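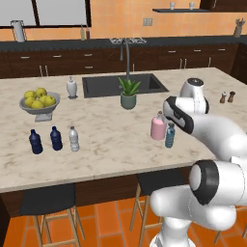
Simulated kitchen, arm at the island with the bottles still on the counter.

Forum > Automation > Manipulation > Household tasks

Latest Unread Tags Members Search

Can an arm clear a kitchen counter yet, outside of simulation?

Hema Pisharody
Posted 22nd October

I look after facilities for a small company that rents out furnished apartments. Between tenants, someone has to clear and wipe the kitchen island in each unit, and I was asked to find out whether a single arm on a base could take over the clearing part. I have no robotics background beyond running a palletizer years ago.

What I have so far is a simulated kitchen that came with the Erkport planning package. The counter has the usual mix: several bottles, a bowl of apples, a soap dispenser, salt and pepper shakers and a potted plant. The job I set is to pick up the bottles one at a time and put them down at one end of the island, without touching the fruit bowl or the faucet. In simulation this works most of the time. Over 24 runs I had 4 failures, all of them collisions between the forearm and the faucet.

My questions are whether that rate means anything for a real kitchen, and which part of the job is likely to fail first. Time per item matters less to us, as the units stand vacant overnight. Wiping is a separate matter and I am not asking about it.

Lambrakis
Replied in the same thread

The rate tells you that your planner can find a path around a faucet when it knows exactly where the faucet is. In simulation the position of every bottle is read from the model, so the perception error is zero unless you add some. Check whether your package has a noise setting and whether it is switched on. In most default scenes it is off.

For the real job I would expect trouble in this order:

1. Clear containers. Depth cameras return poor data on transparent plastic and on glass. A dark opaque bottle next to a clear one will be found reliably and the clear one will come back as a hole or as part of the counter.

2. Grip on smooth, rounded shoulders. A parallel gripper closing on a curved surface has a small contact area.
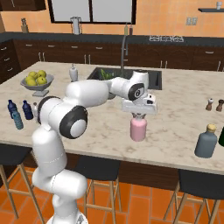 In the simulator the friction value is constant and often generous, so a bottle that is held stays held. With a real bottle that has a film of dish soap on it, the same grip force may let it rotate or slide. Rubber finger pads help. Lowering the lift acceleration helps more, and you have said that you can afford the time.

3. Unknown contents. A full bottle and an empty one look the same from outside if the plastic is opaque. We set the grip force for the full one and accepted a few dented empties. A 600 gram bottle held off its center of mass also puts a torque on the wrist that should be checked against the data sheet for your arm.

4. Placement. Setting a narrow bottle down next to another one needs clearance for the fingers as they open. Allow at least the full finger travel on both sides, or place from the back row forward.

As for the faucet collisions, model it as a box that is larger than the real thing. You lose some reachable space behind it, but for bottles near the front edge this should not matter. Also look at the stools. They do not get in the way of the gripper, but if you move the base along the island they become obstacles, and tenants will not leave them where your model has them.

Bronen
Replied in the same thread

No, not yet. Hire a person.

We tried something like this with a Tratus arm on a cart, clearing benches in a parts shop, which is an easier job than a kitchen. It was fine on items it had been taught and stopped on anything else. Somebody had to walk over and reset it almost 8 times a shift.

Hema Pisharody
Replied in the same thread

Thank you both. The noise setting was off. With it on at the default level, the shakers are now the worst items – the gripper closes beside them or tips them over – and the larger bottles are still mostly fine. I will enlarge the faucet box and run the set again before I report back to management. Lambrakis, do you have a figure for the position noise you would consider realistic with one fixed camera?

Contact us | Terms | Copyright Household Automation Help | Back to top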